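Reston Community Help
Halls, Rooms and Shared Premises

Who is responsible for the kitchen cupboard when several groups hire the same room?

Posted by Clulik

I write on behalf of a small adult learning group which hires the ground floor room at a community building in Reston. We have used the room in the evenings for 4 years. Three other groups hire it at different times, and all of us have the use of the same kitchen cupboard and the same refrigerator.

Until the spring there was an informal understanding that each group would remove its own food at the end of a session. This is no longer observed. In October we found opened packets, containers with no name on them and a carton of milk well past its date. Our hire agreement refers to "leaving the premises in a clean condition" but makes no mention of storage. The building manager has told us that the matter is for the hirers to settle among themselves.

I should be grateful for advice on two points. First, may a hirer lawfully dispose of food left by another group? Secondly, is there a recognised form of words which could be added to the agreement when it is renewed? The annual renewal fee is £62 and we would prefer to raise the matter before payment is made.

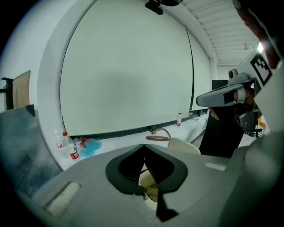
A room with a projection screen and a long desk.

I should add that relations between the groups are good, and that we have no wish to make a formal complaint.

Reply from Manzano House Tenants' Desk

Thank you for your enquiry. The position will depend in part on the wording of your agreement, and the following should be read as general guidance only.

Food which is plainly spoiled may normally be thrown away by whoever finds it, provided that the decision is a reasonable one. Few people would seek the return of sour milk. Greater care is needed with sealed goods, reusable boxes, crockery and anything which has a value apart from its contents. These remain the property of the group that left them, and should be set aside with a dated note before any further step is taken. 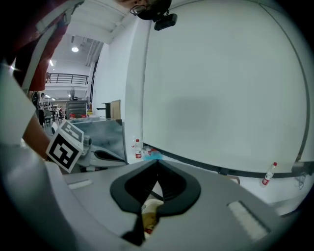
How long should unclaimed containers be kept before they are thrown away?
Two weeks is a fair period for empty containers, provided that a notice has been displayed on the cupboard door and a message sent to each hirer. Perishable food need not be kept at all.

As to the building manager's reply, we do not consider it wholly satisfactory. The cupboard and the refrigerator are supplied with the room, and the body which lets the room retains a general duty to see that they are fit for use. We would suggest a short letter to that effect, sent before renewal. The following clause has been adopted at Manzano House and may be of use:

"The hirer shall remove all perishable items at the close of each session. Non-perishable items may be stored only on the shelf allotted to the hirer and must bear the name of the group. Items not so marked may be removed after notice of 14 days."

The clause has been in force for two renewals. It has not ended every disagreement, but there is now a text to which all parties can refer.

Reply from Skivora

We had the same trouble and bought a lockable cabinet. It cost £39 second-hand and the matter has not arisen again. Do ask permission before fixing anything to a wall.

Reply from Reston Halls Forum

The previous replies are sound, although a lockable cabinet does not help with a refrigerator. Two further matters deserve attention.

The first is the end-of-session check. Most hall agreements allow hirers a short period for clearing up, commonly 15 minutes, and it is often lost to conversation and the stacking of chairs. We recommend that one person from each group be named for the evening and asked to look over the kitchen, the worktops and the floor before the lights are switched off.
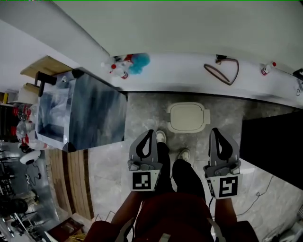

A sheet kept inside the cupboard door, signed with the time of leaving, is usually enough to show which group was last in the kitchen. It should be replaced each month and the old sheets retained until the next renewal.

The second matter is allergens. Where unlabelled food is left in a shared refrigerator, there is a risk that a member of another group will eat it without knowing what it contains. This point tends to carry more weight with building managers than tidiness does, and we would advise placing it in the opening paragraph of your letter.

Should the manager decline to amend the agreement, the hirers may still sign a separate understanding between themselves - one side of paper is ample - and lodge a copy at the building's office.

Further comment from Clulik

I am obliged to all who have replied. The clause from Manzano House has been sent to the other hirers for their views, and our letter to the manager will go out with the renewal form.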